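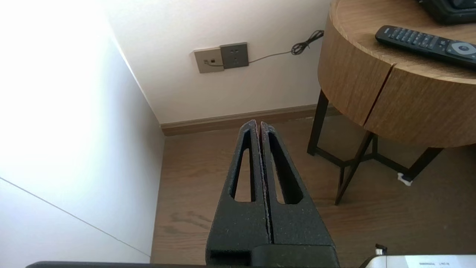 Häufige Fragen zum Greifer am Tririne-Arm

Stand März, zusammengestellt von Jonatan Ekström und Macarena Nieto. Gilt für alle Arme mit Zweifingergreifer und Handgelenkkamera.

Wie müssen die Finger in geschlossener Stellung stehen?
Zwischen den Spitzen bleibt ein schmaler Spalt in der Mitte. Er soll über die ganze Länge gerade verlaufen. Läuft er schräg, sitzt meist ein Finger nicht sauber im schwarzen Halter. Beide Schrauben lösen, Finger bis zum Anschlag einschieben, wieder anziehen.

Auf den Innenkanten sind helle Flecken. Ist das Verschleiß?
Nicht unbedingt. Die Oberfläche ist rau und von Haus aus leicht gesprenkelt. Mit einem trockenen, fusselfreien Tuch darüberwischen. Was danach noch hell ist und sich mit dem Fingernagel eindrücken lässt, ist eine Schadstelle. Dann den Finger tauschen.

Darf ich mit Alkohol reinigen?
Nein. Lauwarmes Wasser mit einem Tropfen Spülmittel reicht. Die Finger dafür abnehmen und vor dem Einbau trocknen lassen. Die dreieckigen Durchbrüche nicht vergessen, dort sammeln sich Fasern.

Wann werden die Finger gewechselt?
Nach 2.000 Greifzyklen prüfen, bei sichtbarem Schaden sofort wechseln. Der Zähler steht in der Roltis-Oberfläche unter "Wartung". Am Arm von Arvid Kvam hielt der letzte Satz 3.373 Zyklen, das ist aber kein Richtwert. Immer paarweise wechseln und den Zähler danach auf null setzen.

Was muss ich nach dem Wechsel neu einstellen?
Den Nullpunkt des Greifers und das Referenzbild der Kamera. Für den Nullpunkt den Greifer ganz öffnen, langsam schließen und den Wert bei Kontakt speichern. Für das Referenzbild müssen beide Fingerspitzen nahe der Bildmitte liegen und der Halter am unteren Rand sichtbar sein.

Das Kamerabild ist auf einer Seite ausgefressen. Was tun?
Das kommt bei starkem Seitenlicht auf weißen Wänden vor. Die Belichtung auf die Fingerspitzen messen und dann fest einstellen. Die Automatik bleibt aus, sonst ändert sich die Helligkeit bei jeder Drehung des Handgelenks.

Worauf achte ich beim Einsatz in Wohnräumen?
Auf Kabel in Bodennähe. Leitungen, die an der Wand entlang oder hinter Möbeln verlaufen, als Sperrzone eintragen, ebenso Tischgestelle mit dünnen Metallstreben. Mindestabstand der Fingerspitzen: 20 mm.

Der Greifer schließt ruckartig. Woran liegt das?
Meist an der Führung. Den Arm stromlos schalten, die Finger abnehmen, die Führung auswischen und sparsam mit Fett von Fagerlund schmieren. Ruckt es weiter, den Motorstrom auslesen und den Wert mit der Seriennummer melden.

Wo bekomme ich Ersatzfinger?
Bei Torbjørn Ljungberg im Lager, Fach 17. Ausgabe am Dienstag, in dringenden Fällen auch nach Absprache. Die Finger von Peltero passen nicht, der Lochabstand ist ein anderer.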